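From the Votirside Workshop Newsletter

Two Arms, One Pipe, No Hurry

Members who have been using the back table for actual projects will have noticed that it now belongs to Drimeo. Drimeo is our name for the pair of silver robot arms and the heap of scripts that tells them what to do. The name came from a list of available web addresses and has no meaning in any language we've checked.

The job this summer is a stand made of white plastic pipe on a molded white base. A person with two hands and a cup of coffee can put it together before the coffee gets cold. We know this because several people have walked up and done it while we were debugging. Please stop doing that.

The reason for choosing pipe is that it's cheap, it forgives being dropped, and Zariņš Plumbing Supply on the main road in Wosden sells it in quantities that don't require us to explain ourselves. It's also a surprisingly mean test for a machine. Pipe is smooth, it's round, and it has no front. A person picks up a length of it by the middle and feels which way it wants to tip. Drimeo feels very little. It closes its grippers where it was told the pipe would be and hopes for the best, much as I do with the workshop's checkout spreadsheet.

Through July we tried everything one-handed. The left arm would pick up a pipe, swing it over, and lower it toward the base at a lean that would have embarrassed a fence post. The longer pieces were the worst. With 56 inches of pipe, a tiny error at the fingers turns into a generous one at the far end, and the far end is the part that reaches the ceiling light. (The ceiling light is fine. The cover for the ceiling light is on order.)

So we went to two hands. Both grippers now take the clamp band from opposite sides, and the pipe stays more or less upright while the arms work out between them who's in charge. The white fingers are plastic, which makes them easy to replace and easy to need replacing. 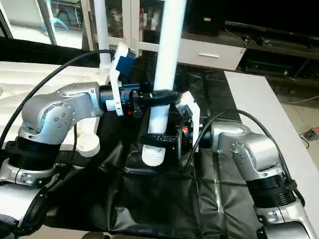
What We Learned About Cloth

The black cloth on the table was supposed to solve a vision problem. White pipe over a white tabletop is close to invisible as far as our software is concerned, and for one memorable evening it spent its time confidently locating the edge of the table and calling it stock. Black cloth fixed that right away. It also introduced wrinkles, and the software has opinions about wrinkles.

We ironed it. It wrinkled again as soon as anything was set down on it. We then adjusted the threshold until the wrinkles went away, and a pipe fitting went away with them. The present setting is a compromise in which most folds are ignored and most fittings are seen. If you're passing and notice the cloth looks like an unmade bed, please leave it alone. It's tuned to that.

Calibration has been the other thing. Each arm keeps its own idea of where the table is, and for the first several weeks these ideas were 13 millimeters apart. That doesn't sound like much until both arms are holding the same object and each believes the other one is wrong. The pipe bows. The motors hum. Somebody reaches for the stop button, and then there's a short discussion about whose job it was to run the calibration script. It's now run at every startup, before the kettle goes on.

The cables deserve a word too. They have to be slack enough for the wrists to turn and tight enough to stay off the work, and there is a length that does both, for one pose. In every other pose they loop around wherever they please. We've had a loop catch on an upright once, slow and gentle as a cat pushing a glass off a shelf. The cable won.

On cost: the pipe and fittings so far come to $104, which is more than a finished stand would have cost in a shop. I mention it only so that I don't get asked at the next members' meeting. The time is harder to price. I'd put it at some 4 evenings a week since spring, though if the membership office wants a figure for the grant form, it was fewer.

The next stage is the base, with both arms working over it at once and a tall upright at the back to stay clear of. It's a big glossy thing full of ribs and shallow panels, and it throws the overhead light straight back at the camera. Matte spray has been suggested. So has turning the lights off, by a member who I think was leaving for the night anyway.

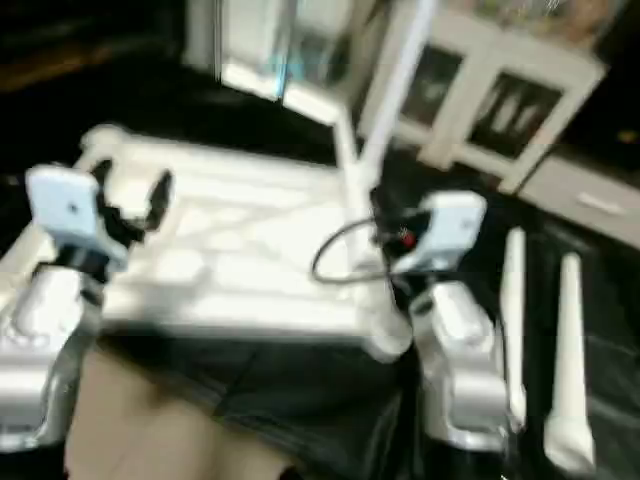 WOSDEN, 12 August 2018 – A short update, added just before this issue went out. We moved the speed setting down again. Drimeo now travels at a pace best described as municipal, and the approach to the base is so slow that visitors ask if it's switched on. But the gap between the two arms' opinions of the table has stayed small all week, and I haven't had to reset either wrist since we rerouted the cable on the right.

We've also stopped asking it to find the socket by sight. The arms bring the pipe to where the socket ought to be, lower it until they meet resistance, and then wander in a small spiral until something gives. It's how I find the keyhole at my own front door. I was told there's a proper paper on the technique with a great many equations in it, and I've put it on the shelf by the drill press, where it can be admired.

Still to do before the open evening: a better grip surface on the fingers (bicycle inner tube is the current favorite), a second clamp that doesn't creep when it's squeezed, and some way of stopping the software from reporting "task complete" the moment a pipe leaves its view. It has told us this after dropping one on the floor. Technically the pipe was no longer a problem.

If you have offcuts of white pipe, the bin is under the bench. Gray pipe goes in the other bin. Copper, as before, goes to whoever gets there first.

Comments

slowsolder
We had the same fight with black cloth and gave up and used craft felt glued to a board. Doesn't wrinkle. Does collect every hair in the building.

benchdog_east
Is the back table free at all in the evenings or should I just plan on using the floor?

votirside newsletter
Reply to benchdog_east – mornings are good. The floor is also good.

tee_fitting
Chamfer the pipe ends before you spend another week on the spiral search. Ten seconds each with a deburring tool.

slowsolder
What tee_fitting said. Also I was one of the people who put the stand together. Sorry. It was right there.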